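Harstead Makers Help » Small automation and benchtop arms

Bag transfer cell keeps dropping soft packages after I re-wrapped the gripper

Posted by Kamlesh Sengar

Hello everyone, and thank you in advance to whoever has the patience for a long one. I look after a single benchtop arm at Clemitz, where we practice moving snack packages from one carton to another. It's a small cell: one arm, a black table against a white wall, a source carton on the left and a receiving carton on the right. The arm has been good to us. I inherited it in July with a folder of handwritten notes, most of which are about how to restart the controller and who to call if the door code changes.

My trouble is with the fingers. The pads that came with the gripper wore smooth, so I took them off and wrapped the fingers in a soft black grip material, held on with strips of tan tape. It worked beautifully for a couple of shifts. Then the arm started letting go of bags halfway across, nearly always the big shiny ones, and nearly always as it swung over toward the right carton. The small stiff packages are fine. I raised the grip force one notch, which helped a little, but then we crushed a bag of shrimp chips and I spent my lunch picking crumbs out of the carton – so I put it back where it was.

Other things I should mention. The run is up to 300 picks in a session, with the carton topped off by hand. The pressure on the gripper supply looks steady on the gauge. I have wiped the table. I haven't touched the home position or the tool offset in the controller, though I did wonder whether the wrapping makes the fingers thicker than the controller thinks they are. Is that enough to matter? And should I be using a different tape? The man at the Brusen counter sold me something called hockey tape but I haven't opened it yet, as I'm not sure I can take it back once I do.

Any thoughts very welcome. I'm not an engineer, I came over from packing, so please don't worry about making it too simple.

cobalt_fern
Member, 26 posts

Use the hockey tape. We did and it was fine. Also check the screws on the fingers.

NavaratnamBench
Regular

Hi Kamlesh, and welcome! I've kept a very similar cell going for quite a while now and I have dropped more chips than I'd like to admit, so let me try to go through this in the order I'd do it at the bench. It looks like a lot written down, but it's a morning's work with a cup of coffee in the middle.

My first suspicion is the wrap creeping. Tape that goes around a finger in one direction will slowly walk toward the tip as the bags tug at it, and you end up with a soft little roll right where you want a flat face. You can feel it with your thumb much sooner than you can see it. A roll like that still holds a stiff package, but a puffy bag pivots on it and slides out, and the pivoting is worst when the arm swings sideways. That would fit what you're telling us pretty well.

Your second question is a good one and the answer is yes, it matters. If you've added 3 mm to each finger, the gripper is closing on the bag earlier than it used to, and a cell that was taught by finger position (not force) will now squeeze harder than it thinks. The controller has no idea you've been wrapping things. So before you change any force numbers, measure.

What I'd do:

Power down the arm and lock it off the way your shop does it. Please do this even for a quick look. I have a friend with a very flat fingernail who would tell you the same.

Peel off everything, down to bare metal, and clean off the old glue with a little rubbing alcohol on a rag. Let it dry properly before anything goes back on. New tape over old glue will creep again within days, and I think that's half of what is biting you now.

Check the finger screws while you have it bare (cobalt_fern is right about that, bless them for being brief). Snug them evenly, side to side, and don't lean on the wrench.

Cut the grip material so it covers the inside face and just folds over the tip, and no more. Bulk on the outside of the fingers does nothing for your grip and it catches on the carton walls on the way down.

Tape it in separate short bands, each one closed on itself on the outside of the finger. One long spiral is quicker, I know, and it's what I did for my first year. The short bands stay put, and when one goes bad you can replace it without undoing the whole job.

Measure the finished thickness on both fingers with calipers and write it on a bit of masking tape stuck to the controller lid. If they don't match, the gripper will push every bag off to one side as it closes. Then update the tool setting, or re-teach the closed position, whichever your controller uses.

Look at the cable. Anything hanging down from the wrist needs enough slack for the lowest reach over the right carton, but it mustn't be able to hook a carton edge. Run the arm at its slowest speed over the full path and keep your eye on the cable the whole way – it's surprisingly hard to make yourself do that, because the gripper is so much more interesting.

Test on easy things before you go back to bags. I keep a couple of foam cubes and a rubber duck by the cell for this. The foam shows you at once if the fingers close unevenly, as it dents more on one side, and the duck is a good stand-in for anything round and awkward. When those lift and release cleanly, move on to a flat stiff package, and only then the puffy bags.

Start with a full source carton and a bare receiving one, with the fingers hanging over the back of the receiving carton, and step the arm from there by hand. 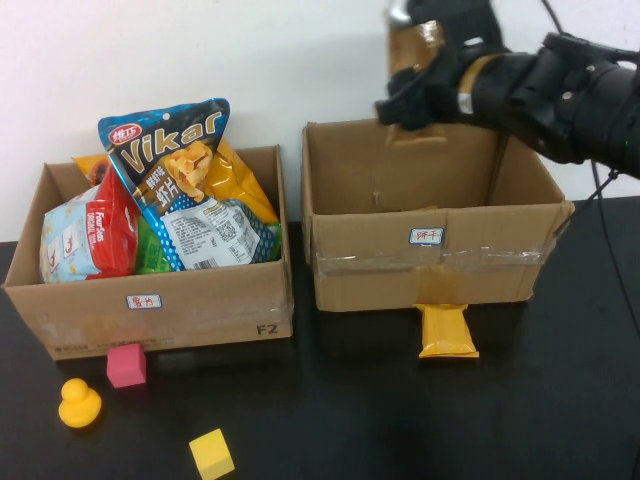
Tape the cartons down, or at least mark their corners on the table. A light carton gets nudged along each time the fingers brush it, and after enough picks your drop point has wandered over to the wall of the box. Cutting the top flaps off the source carton is worth doing too if you haven't, as they do love to flop back in. On a slick black tabletop I use two dabs of removable putty per carton.

As for how often, I rewrap every 1000 picks whether it looks tired or not, and give it the thumb test at the start of each shift. Your number may be different if your bags are slipperier than ours. Do write it down somewhere, even if it's only the back page of that folder you inherited.

On the tape itself, I'd keep the tan tape for now and change one thing at a time. If you switch tape and redo the wrap on the same day you won't know which of them helped. The hockey tape will keep. Let us know how you get on, and if it's still dropping after all that, post your closing speed and whether the bags slip out of the bottom or twist out sideways, as those point in quite different directions.

Kamlesh Sengar

Thank you both so much, this is wonderful. I did the thumb test as soon as I'd read this and there is a roll on one finger you could practically hang a coat from! The other one is nearly flat, so they certainly won't match. I'm going to strip them both tomorrow at 7 before anyone needs the table. Do I put the short bands right up against each other, or leave a gap?

NavaratnamBench

Leave a small gap, about the width of a matchstick. If they touch, they start climbing over each other.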